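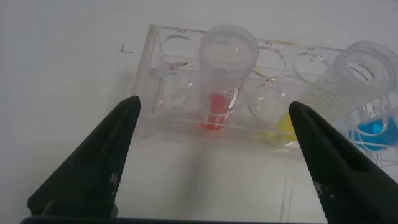

Tromside Teaching Lab: Racks and Tubes

These notes go with the bench equipment on the second floor. Florante Salazar keeps the list, and Kelly Bragança checks it against the shelves every December. Requests for replacements go to Florante in writing, with the shelf number.

Clear acrylic rack, lettered rows
Round holes in the top surface, with dark printed labels: A1, A3 and A4 can be read on one row, B1 and B3 on the other. A conical centrifuge tube stands upright in it without a cap. The bench under it is plain white.

Labeling
Record a sample by its hole position first and its tube number second. A3 and B3 are neighbors across the rows and are the pair most often swapped in student notebooks. Write the letter in capitals.

Tubes
Conical tubes are issued in bags of 16. Caps are stored separately, in the drawer marked Kuruc — do not return loose caps to the tube bags. A tube with a scratched scale goes in the discard bin.

Cleaning
Wash racks by hand in lukewarm water with a mild detergent. Alcohol can craze acrylic, so keep the spray bottles for the bench top. Drain racks on their side for two hours before shelving. Do not put them in the autoclave.

Storage
Six racks fit on one Vidden shelf, labels facing out. Čestmír Koubek has the key to the cabinet on Saturday mornings. The inventory count for all tubes, used and unused, was 1,626 at the last check. Broken racks stay on the bottom shelf until they have been written off.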